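Okay, so I finally made it to the Ikumley Home and Table Fair, after three years of telling everyone I was going to go and then not going. It runs for a long weekend every October in the old exhibition halls down by the river, and if you have ever wanted to look at 60 kinds of tablecloth before lunch, have I got a place for you.

First, getting there. Do not drive! I drove. The lot behind the east hall was full by 9:30 and I ended up parking on a side street next to a tire shop and walking back with my big empty shopping bag flapping in the wind. The shuttle from the train station was pulling up just as I got to the doors, naturally, and everybody getting off it looked rested.

Tickets are cheaper if you buy online, and they scan your phone at the gate and hand you a paper map that folds out to the size of a bath towel. There are two halls. East is the big names and the kitchens, west is the small makers, textiles, candles, baskets and the food court. I started east and I wish I'd started west, because by the time I got to the linens my feet were done.

The Cetier stand was the one with the line. They make enamel pots, the heavy kind with the lids that clank, and they had a cook making onion soup all morning and giving out little paper cups of it. I had two (okay, I went around twice) and it was really, really good. The pots come in a new mustard color that looked fantastic in person and kind of sad in the brochure. I asked the price of the big oval one and then I put it back down very gently.

Further along, Onel had whole kitchens set up with drawers you could open, and I'm telling you, people were opening those drawers like there were prizes inside. I loved the narrow pull-out for baking sheets. I did not love the faucet you have to wave at. I waved at it, the lady next to me waved at it, and we got nothing, and then it went off on its own as we were leaving.

My favorite part of the day was the table-setting talk by Sevim Duman over in the west hall, at 2 p.m. She ran a small restaurant for years before she started doing this, and she is so relaxed about it! Her big thing is that you should mix. Grandma's plates with grocery store napkins, fine. Glasses that don't match, great, now your guests can tell whose is whose. She does a lot of outdoor dinners and she said she quit bringing real crystal to the beach after one very bad evening, and the whole room groaned.

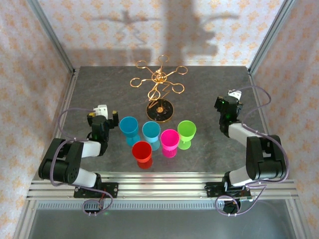

Words and photo by your fair-hopping correspondent
Filed under: Days Out, Home and Table

I came away from that talk wanting plastic goblets in every color there is, and I don't even have a patio. A blue one for me, a lighter blue one for my sister, and they'd hang on one of those gold wire racks with the loops that open out like a flower.

After that I got a lemonade and sat on the floor by the coat check with a bunch of other people who had also given up on finding a chair. Bring a snack, by the way. The food court only had a few stands open and the flatbread line went all the way back to the candles.

Last stop was Yüksel for towels. They're the flat woven kind that dry fast, and they had a bin of seconds at the back with tiny flaws I couldn't find. I got a striped one and a plain green one, and then went back for a second striped one because my sister would have stolen mine.

The man at the info desk told me about 3,800 people had come through the day before, and I believe it, I think most of them were in front of me at the restrooms. Doors close at six but the small makers start packing up well before that, so do the west hall early.

My car was still there, no ticket. I'm taking the train next October.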